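Toy Product Development, Unit 6
From imported sample to catalog line: how a toy company decides

Course handout. Read before the seminar. The reading questions from Unit 5 are still due.

6.1 Scope

Unit 5 dealt with where toy ideas come from. This unit deals with what happens to an idea inside the company between the first sample and the first printed catalog page. The main case is the Fornell construction set, brought out by Staltgate after two rejections. The comparison case is the Shehata spinning top, which was accepted at its first review and withdrawn after one season.

Both cases are taken from the Favdale papers, which hold the internal memos, cost sheets and retailer letters for the two products. Folder numbers are given in the reading list. Students who have not used the papers before should see Chathurika Dewan about access.

6.2 Terms

Sample: a single working object, made by hand or bought from another maker, used to show the idea.

Line review: the meeting at which samples are accepted, rejected or held over. At Staltgate it took place in October, which left time to cut molds before the spring trade orders.

Tooling cost: the cost of molds, dies and jigs. It is paid once, before any sale is made, and does not change with the number of units.

Unit cost: materials, labor and packing for one boxed toy.

Play value: in company memos, a loose term for how long a child is expected to keep using the toy. It was never measured in the period covered here. When a memo says that play value is "high," it records an opinion.

Age grade: the range printed on the box. It affects part size, the length of the instructions and the shelf on which a store puts the product.

6.3 The Fornell set: first rejection

The sample shown to the directors consisted of a flat base, a bag of pegs and a set of shaped pieces that could be fixed to the base. The objection in the minutes is short. The directors thought that the set fell between two known types of toy. It was too plain to sell as a picture toy, and it did not build upward in the way that a block set did. The sales manager added that store buyers ordered by category and would not know where to place it.

Note what is missing. The minutes contain no statement on cost, and no child had been shown the sample. Farah Gunawan's study of the minutes makes the point that a category objection is often the first one raised because it can be raised without evidence. Keep this in mind when reading the memos for the Shehata top, where the category was clear and the other checks were skipped.

6.4 Second rejection

At the second review the set came back with a cost sheet. The tooling cost was the problem. The base needed a mold larger than any the company owned, and each shaped piece needed a mold of its own. The sheet set the number of units needed to recover tooling at 2962, against a first-year sales estimate of 2068. The directors rejected the set on that basis, and on the figures given they were right to do so.

The gap could be closed in one of the following ways:

Raise the retail price. The sales manager ruled this out.
Raise the sales estimate. There were no orders to support this.
Cut the number of molds. This was the route taken.

The design office dropped most of the shaped pieces and replaced them with a small number of parts that could be used in more than one position. A retailer then agreed to take 100 sets on trial, which gave the sales estimate its first outside support. The revised set passed the next review.

6.5 Hole spacing as a design decision

Any toy that works by putting pegs into a board depends on the pattern of the holes. The pattern fixes which pieces can be joined, which angles are possible and how much solid material is left between openings. In a square grid every hole sits directly under the one above it, and pieces line up at right angles. 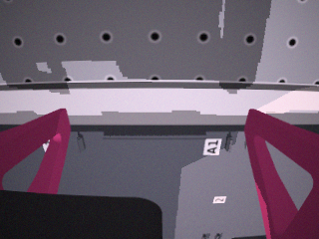
Construction sets of the Fornell type raise the same question of pattern, and the design office drew both kinds of grid before choosing. In a staggered grid each row is shifted sideways against the next, as on the gray pegboard panel, where the holes of the lower row do not fall under those of the upper one. A shifted row gives slanted lines without special parts. It also makes it harder for a young child to repeat a shape one row down, because the nearest hole is to the side. The office chose the square grid for the younger set and kept the staggered drawing for a later product with a higher age grade.

The choice had a cost effect as well. With a square grid the same connecting strip could be used across and down. The staggered version would have needed 2 strip lengths, and so another mold.

6.6 The Shehata top

Read the review minutes and the returns summary together. The top was accepted at one meeting. The category was familiar, tooling was low, and a competing product was already selling well. The returns summary gives the main fault as wear at the tip. A worn tip shortened the spin, and the top could not be repaired at home. The fault would probably have appeared in a simple use test, but no test is recorded.

Do not treat this case as proof that quick approval leads to failure. The papers hold several quick approvals that sold for years. The question for the seminar is which checks could have been made at low cost before the meeting.

6.7 Seminar preparation

Bring a one-page note covering the following.

Restate the objection at each Fornell review in one sentence, and say what evidence would have answered it.

Using the cost sheet in the reading list, work out how the recovery figure changes if one mold is removed. Show the steps.

Identify one claim about play value in the Shehata memos and suggest how it could have been tested.

Quotations from the Favdale papers need a folder number. Notes without folder numbers will be returned unmarked. Unit 7 covers packaging and store display and uses the same cost sheet, so keep your copy.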